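Household Electricity, Session 4: Standby Power
Notes by Mali Samuel, Voyle Evening School

Reading for this week: the Grolby handout, first half only. Bring a recent electric bill if you have one.

What standby power is
Many devices draw power when switched off at the front. Televisions, game consoles, printers and microwave clocks all do this. The draw is small, but it runs day and night.

Working it out
Energy is power multiplied by time. A printer that draws 4 watts on standby for 50 hours uses 200 watt-hours, or 0.2 kilowatt-hours. Your bill is in kilowatt-hours, so divide watt-hours by 1,000 before you compare.

Chargers
A modern phone charger left in the wall with no phone attached uses very little. Older, heavier ones use more and may feel warm. The cable itself uses nothing when it is unplugged, however many you own.

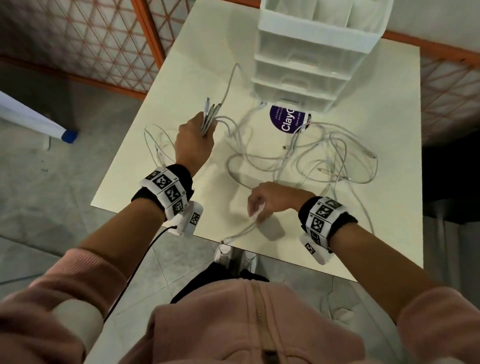 Using a plug-in meter
1. Plug the meter into the wall and the device into the meter.
2. Read the watts with the device on, then on standby.
3. For refrigerators, leave the meter in for a full day – the compressor cycles on and off, and a single reading will mislead you.

Homework
Measure one device at home. Write down both readings and work out the standby use over 500 hours. Meters can be borrowed from the Trirkton Street desk and must be back by Sunday.

Next session: water heaters and the Pudbridge tariff sheet.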